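Wirnau open house, 14/03/2024

We got to Brirorstead just after lunch and went straight up to the Wirnau workshop, where Fabian Kofler was showing people around the little breakfast corner. I could have stayed there all afternoon! It's such a small table, tucked between two pale walls, and yet the striped placemat and the blue flowered plate make it feel like somebody's kitchen (the yellow mug is my favorite, I want one at home). 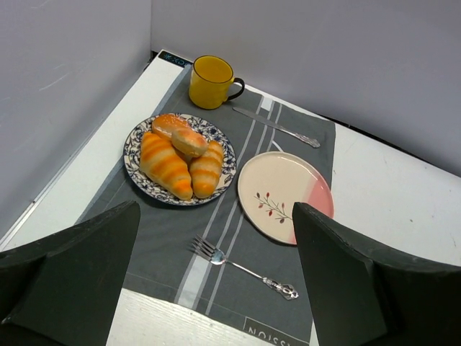
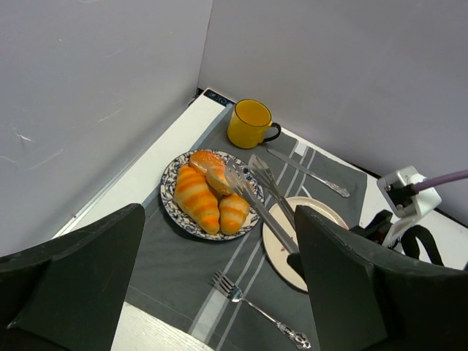 The breakfast corner, with the rolls on the flowered plate.

Then on to the Ledlow building next door, 17 steps down and well worth it, for the pottery shelves. Fabian says they have 216 pieces in there, and he let us pick up any we liked. I left with sore feet and a long list of plates to look for. Parking is behind Danzer, and it fills up early.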